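Unit 4 handout: tape, trays and keeping a bench you can find things on
Galtalia evening course, wiring basics. Bring this back, we use the table again in October.

Last unit was cable. This one is everything that goes round the cable, mostly colored tape, and where it lives when you're not holding it.

## Why colors at all

- marks which conductor is which when the jacket colors are wrong or all black
- marks both ends of the same run (do BOTH ends, same color, same number of bands)
- groups runs by circuit
- a color means nothing until it's written down. Write it on the inside of the box lid

Color list we use in this course. It's ours, for practice boards only. For real work follow your local code, which beats anything on this page.

| Color | On our boards |
|---|---|
| Blue | returns |
| Yellow | switched runs |
| Red | feed |
| Green | ground only, never anything else |
| White | spare, or "ask first" |
| Black | insulating, no meaning as a marker |

Old Henao boards in the back cupboard use a different list. Do not mix. If you pick one up, check the card taped under it before you start.

## The bench

Cloth down first. Cloth is there so screws don't roll and the rolls don't pick up grit from the bench top. Shake it out at the end, fold it, back on the shelf.

Then one tray. White if there's one left, colors show up better against it. Rules for the tray:

1. Rolls only. No snips, no offcuts, no coffee.
2. Flat, not on edge.
3. Tray to one side, the rest of the cloth stays free for the board.
4. Roll out, use it, roll back in. Before you pick up the next one.
5. Fold the tail of the tape under a little so you can find it again.

Number 4 is the one people skip. Two rolls out of the tray is how blue ends up on a yellow run.

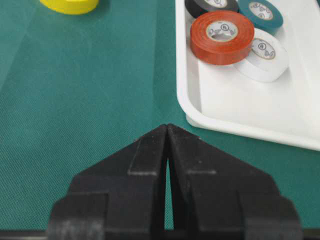
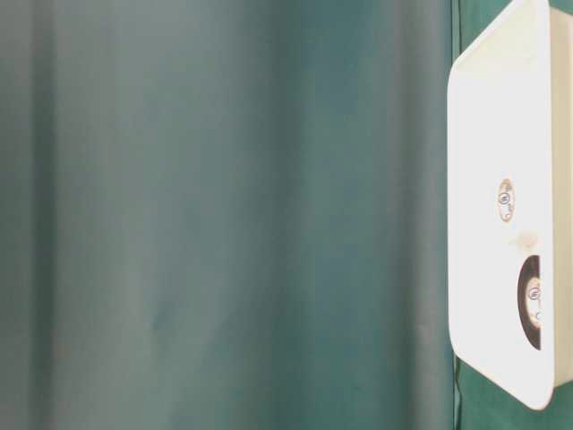
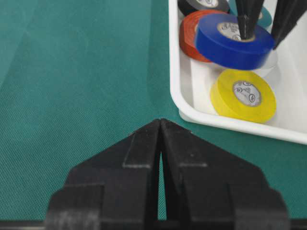
## Putting it on

Bands for marking:

- wipe the jacket, dry rag is fine
- start a thumb's width back from where you'll strip
- two full turns, light pull, each turn on top of the last
- cut it, don't tear it. Torn ends go stringy and lift
- press the end down with no pull on it at all. A stretched end creeps back overnight

Wrapping for insulation is different. Half overlap, so each turn covers half of the one before. Stretch it as you go, ease off for the last turn. Go past the bare part on both sides onto good jacket. Tape is not a connector!! The joint has to be sound before any tape goes near it.

Cold tape is stiff and sticks badly. If the room is cold keep the roll in your pocket for a bit first.

## Checking a roll

Before it goes back in the tray:

- sides flat, not coned. Coned roll = pushed out of shape, squeeze it flat or bin it
- glue oozing at the sides: been stored hot, bin it
- core crushed: still usable, just anoying to unroll
- fluff on the edge: wipe it, then ask why it was on the floor
- last few turns near the core are often wrinkled, use them for bundling, not marking

## Stock notes

For whoever does the order. Practice rolls come from Kilolis, mixed colors. Satach does the narrow ones, which are nicer for bands but run out fast. We went through 193 rolls last year, more blue than anything else. Open one roll per color per bench, the others stay in the carton til the first is finished. Carton away from the radiator please.

## Practice task

Do this in pairs, about 4 minutes a board once you've got the hang of it. First go will be slower, fine.

1. Lay out the cloth and tray.
2. Take a board with six runs. Tug each one gently to find its other end.
3. Write your list before you touch any tape.
4. Band both ends of every run.
5. Swap boards with your partner. Trace theirs using only the list.
6. Any run you can't trace: mark it on the list, hand it back, don't fix it for them.

Common mistakes: one end banded and the other forgotten, bands so close to the end they get stripped off, green used because green was nearest.

## For next time

Read the pages on heat shrink. Have a go at a half-overlap wrap on any 600 mm offcut at home and bring it in, we'll cut a few open and look at the layers. Bring your own snips if you have them, the class pairs are getting blunt.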